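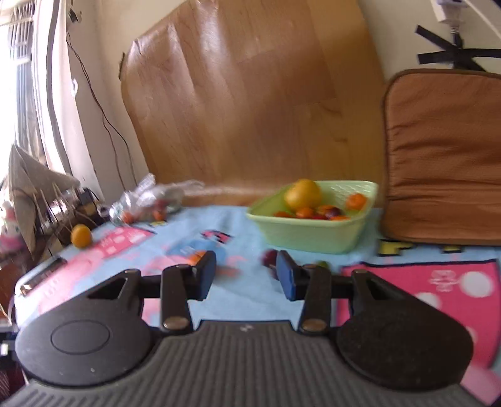 Fruit bench, December, started 10.15

Bench book, continued from the page with the tea ring. Today is the sorting table: mixed fruit, one pale green basket, the blue cartoon cloth. The cloth stays, by popular vote of one (Tamunoemi, who bought it). I had asked for something plain. I now know that pink with white polka dots counts as plain if you are holding the receipt.

Purpose, for whoever reads this after me: we want a filling order for the basket that leaves the soft fruit unmarked after a day standing. Orellana want a card their shop staff can follow without training. Their current card has 811 words on it. I have read it twice and could not pack a lemon afterwards.

What we put out

Plums, dark red. Apricots and mandarins, which at arm's length look so alike that Habibur has twice put one down in the other's tray. Oranges. One large yellow-orange citrus which came in the Wonavach box with no label and which we have been calling the big one. A few small greenish things, sold to us as plums and not yet behaving like plums. Some of the small orange-red ones were left in their clear bag for the bag comparison, see below.

Basket is the perforated-rim type, green, plastic. Holes at the rim do nothing for the fruit at the bottom, as far as I can see, but they are good for tying the tag on.

Order tried

First go, big one at the bottom. Sensible on paper. In practice it sits there like a landlord and everything else rolls round the sides, and you get all the plums in one corner taking the weight of each other. Abandoned.

Second go, small fruit first as a bed, plums spread through it, big one on top last. Looks far better and stays put when carried. My worry is obvious: the heaviest thing in the basket is now resting on the softest. Habibur says the load is shared over several fruits and I should stop fretting. He may be right. He also said that about the shelf.

Weights, kitchen scale, zeroed with the basket on: small fruit and plums together 1,125 g, big one 500 g on the nose, which made me suspicious, so I weighed it again. Still 500. Checked the scale with the 100 g brass weight from the drawer and it read 100. Fine, I apologise to the scale.

Third go would be big one in the middle with small fruit packed round it. Not done yet. Needs more small fruit than we have, owing to the mandarins being within reach of people at elevenses.

Bag comparison

Dretov supplied the clear bags and think fruit should stay in them until the customer gets it home. Points so far:
– crumples to nothing, takes no room
– noisy
– fruit goes wherever it likes inside, so you can't place it, you can only place the bag
– people put the bag down, forget it's there and lean on it (me)

I'd take the fruit out before filling. Will leave a bagged pair next to a loose pair overnight and compare skins in the morning. Mark the loose ones with a sticker, please, and do not mark them with biro as last time.

Rolling

The cloth is slippery enough that a loose orange will travel if you knock the table. Keep strays well in from the edge. Lidgate have offered a ribbed rubber mat, which would solve it and would also cover up the cartoons, so I expect resistance.

Note from T.A., added after lunch: the cloth wipes clean, your plain one didn't. Also the green ones are greengages, I asked the shop.

Fair enough on the wiping. I'm not convinced on greengages. The shop told her last month that the pears were ready.

To do
– buy more mandarins, and hide them
– third order, big one in the middle
– overnight stand, second order, basket left where it is on the table. Don't tidy it. Don't eat it
– turn out the basket tomorrow, look at the plums at the bottom first, press with a thumb and write down what you find before discussing it
– rewrite the Orellana card. Habibur is to try the draft on his sister, who is patient with us up to a point

Stopped 16.40. Basket on table, lid off, window shut.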